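Why Does Wood Have Lines In It?

Look closely at a wooden table, a pencil or a baseball bat. You will see thin lines running along it. Those lines are called the grain, and they come from the way a tree grows.

How a tree grows

A tree gets taller at the tips of its branches. It also gets wider. Just under the bark is a thin layer of living cells called the cambium. Every year the cambium makes new wood on the outside of the old wood.

In spring, when there is plenty of water, the new wood grows fast and is usually pale. By late summer it grows slowly, and the new wood is darker and packed more tightly. One pale band and one dark band together make one year's growth.

Saw across a trunk and the bands look like rings. Saw along the trunk and the same bands look like long stripes. It is the same wood – you are just looking at it from a different side.

Tiny straws

Wood is made of very small tubes, much too thin to see one by one. Most of them run up and down the trunk. When the tree was alive, some of these tubes carried water from the roots to the leaves.

You can think of a piece of wood as a big bundle of drinking straws glued together. It is hard to snap the bundle across the middle. It is much easier to pull the straws apart from each other. Wood works the same way. It is strong along the grain and splits easily between the lines.

What woodworkers do about it

Aurelia Moser makes bowls, spoons and toys in a workshop in Travton. Before she cuts anything, she turns the wood over and looks for the direction of the lines.

"A handle needs the grain to run along it from one end to the other," she says. "If the lines go across, it will break the first time you use it hard."
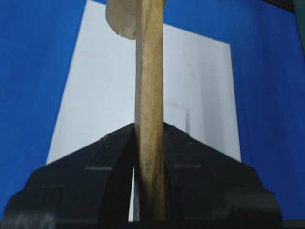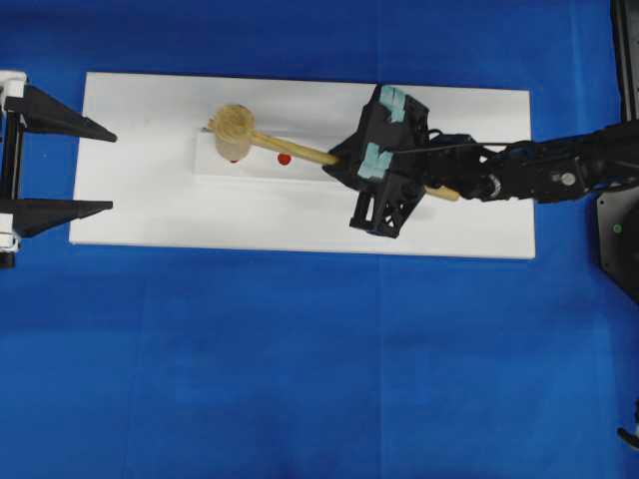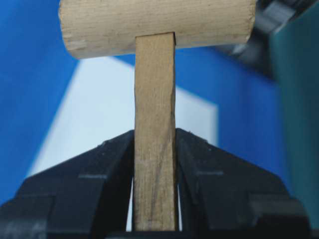

A wooden mallet

Softwood and hardwood

Trees with needles, such as pine and spruce, give us softwood. Trees with broad leaves, such as oak and maple, give us hardwood. The names can be confusing. Balsa is a hardwood, but it is so soft that you can dent it with your fingernail.

Try it yourself

Find 10 wooden things at home. Look at each one and decide which way the grain runs. Then draw the lines you see.

Some things will be tricky. Paint can hide the grain, and some furniture has a printed pattern that only looks like wood. Check the edges – on real wood, the lines often carry on around the corner.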